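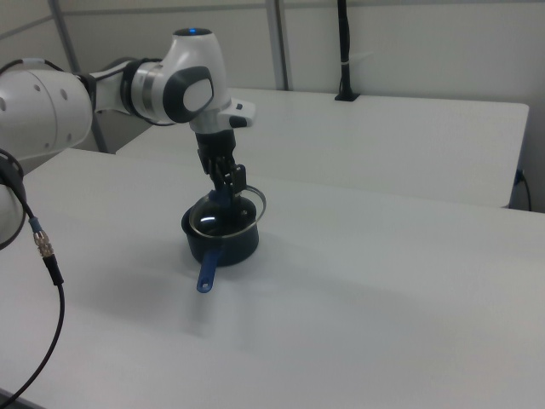
Kitchen hands wanted for the Vondance prep kitchen, starting March. Mostly pots, lids, worktops, and getting everything back where the cooks can find it. You'll get to know the navy pots with the blue handles and glass lids pretty fast, they go through your hands all day. Lids get lifted off and washed seperately – please don't stack them with the pots, the rims chip. Every pot has a hole in the handle end so it hangs up, no piles on the shelf.

What we need
Somebody steady on their feet. Shifts are long-ish and the floor is hard.
OK with hot water, gloves, lifting a full stockpot with a second person.
Can read a label and a prep list in English.
Kitchen experience nice but not required, we train you in the first 3 shifts (paid, same rate).

What you get
$20 an hour, paid every two weeks. Staff meal each shift. Apron and gloves from us, shoes from you – closed toe, non slip, no exceptions. $500 bonus once you've been here through the summer.

Hours
Early shift starts 6 am, late shift ends 9 pm. Tell us which one you want, we try but cant promise. Part time is fine, under 18 is not.

The work
We cook for the Wison and Kalen lunch rooms, 2,004 meals last week, so it gets loud before noon. Late shift is calmer, more scrubbing and putting away. Dish machine does plates and trays only. Pots are by hand, glass lids too.

To apply
Write to Prakash Reddy, kitchen office, or come by between 2 and 4 pm and ask for him at the side door on the loading dock. Name, phone number, which shift, when you can start. No resume needed. If you worked with us back when we were Stępień Catering say so, you skip the training shifts and keep your old rate if it was higher.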